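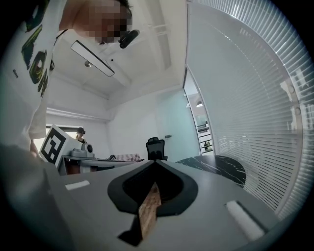

Suchbegriff eingeben Suchen

Prüfliste Vorführraum, Tag der offenen Tür im November
Standort Olau, Raum 316
Geprüft: Imke Kettler, Gegenzeichnung: Hauke Wiegand

1. Laufwege frei, Tür zum Nebenraum offen: i. O.
Kommt man jetzt wunderbar durch, auch mit Kinderwagen!

2. Handgreifer, Finger und Gehäuse ohne Risse: i. O.
Der Holzstab sitzt richtig schön im V. Bitte trotzdem vor jeder Gruppe nachsehen.

3. Markertafel auf der Tischkante standfest: Mangel, gering
Wackelt beim Anstoßen. Till klebt sie bis 9 Uhr fest.

4. Headset und Kopfkamera, Riemen und Polster gereinigt: i. O.
Wischtücher liegen bereit, nach jedem Gast benutzen. Wer das Headset trägt, bleibt stehen und hat eine Begleitung neben sich.

5. Bürostuhl aus dem Vorführbereich: offen
Jörg fragen, wohin damit.

6. Jalousien: i. O.
Bei tiefer Sonne schließen, der Marker wird sonst schlecht erkannt.

7. Gruppengröße: höchstens 19 Personen
Annatjie Nkosi führt die erste Gruppe und lässt alle selbst greifen. Ich freue mich riesig darauf, beim Probelauf wollte keiner mehr aufhören!

Freigabe erteilt, Punkt 3 und 5 vor Einlass nachmelden.

© Hellwig Rakasow | Kontakt | Nach oben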